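Robot hands claim a new way with bottles, but the numbers need a closer look

A research team working under the name Flestska has put out a short report on teaching a two-handed robot to pick up plastic bottles that are lying on their sides. The headline claim is that the machine can learn the job from 60 demonstrations, far fewer than the team says it needed in an earlier version. It is a neat claim. How much it tells us about robots doing useful work in Tovesville's packing sheds, where the group hopes to run a trial in November, is another matter.

The method, called Oyelaran, works like this. An operator guides the robot through a grasp, and the software keeps only the moments when the fingers are closing or opening. Everything in between, the long sweep of the arm over the table, is filled in by an ordinary motion planner of the sort factories have used for years. The learned part of the system is therefore quite small. The report says so on its second page, though the summary that was sent round leaves it out.

Tests were run on a green-topped table with orange bottles, all of one design, with people close by to set them out. 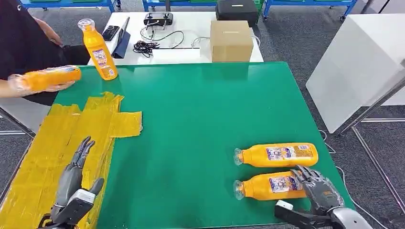 Verkon, which sells conveyor parts and has been asked to lend a line for the trial, was polite about the results but said it would want to see a bottle it had picked itself, in a size the robot had never met, before it cleared any floor space.

That seems a fair thing to ask. According to the report, the robot made 632 attempts, and 136 of them ended with the bottle dropped, pushed away or never touched. The authors call this a strong result for hands with fingers, and they may be right, as fingered hands are hard to control and most working machines make do with suction cups or a simple pinch. But a packing line that fumbled that often would be switched off before the first tea break.

There is also the matter of what counted as an attempt. If the planner could not find a path to the bottle, the run was thrown out and does not appear in the total. The report gives no figure for these. A table at the back lists the reasons a run might be dropped, and "no path" is first among them. Readers are left to guess how long the list of missing runs might be.

The most interesting section deals with the views from the small cameras at the wrists. The team argues that a camera this close to the fingers can pick up a poor grip early enough for the robot to let go and try again, and that the camera at the head often has its view of the bottle blocked by the hand itself. The wrist views are messy, with the arm filling much of the picture, and the software has to learn which parts to ignore.
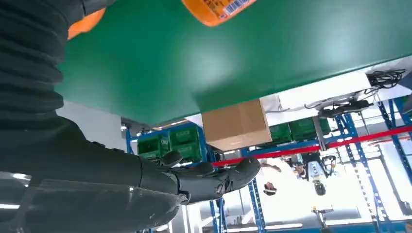

Wrist-level view of one hand beneath the green tabletop, with racks and crates beyond.

Oyelaran deals with the mess by masking out the robot's own arm before anything else is done. The report says this cut the number of false alarms, when the system let go of a bottle it was holding perfectly well. It doesn't say whether the same mask would work with the arm in a different sleeve or under different lights, and only 2 lighting set-ups were tried, both in the same hall. People walk about in the background of some views, and the authors say the software copes with this - but they offer one sentence on it and no test.

None of this makes the work bad. Splitting a task so that only the tricky part has to be learned is sensible, and the group has at least printed its failures, something plenty of glossier projects avoid. The trouble is with the covering note, which talks about "everyday handling" when the evidence covers a single kind of bottle.

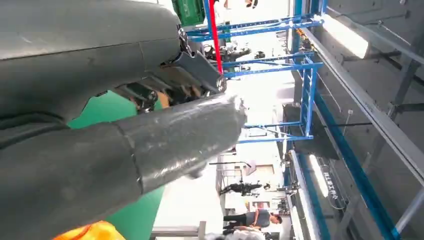

What happens next

The group says it will release its demonstrations, along with the discarded runs, before the Tovesville trial begins. Verkon has not yet agreed to lend the line. If the trial goes ahead, it will use mixed bottles, and the team says it will publish the drop rate whatever it turns out to be.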